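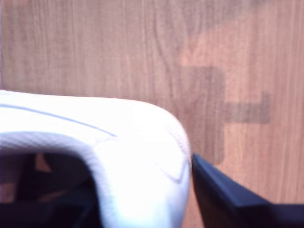 One member wrote in to ask why the Brarance reading room now closes at 6, when the February notice promised evening hours through the summer. Evening visits fell to 15 a week in June, and the branch has moved those hours to the mornings.

7/14/21
By the Itance Library newsletter desk

Doors open at 8 starting this month. The Jundetti branch keeps its old schedule. Holds can be picked up at either desk for 30 days. The large-print shelves have been moved next to the front window, and 67 new titles went out on them last week, mostly mysteries and westerns. Returns still go in the slot on the parking lot side.

Contact the desk | © 2021 Itance Library | Back to top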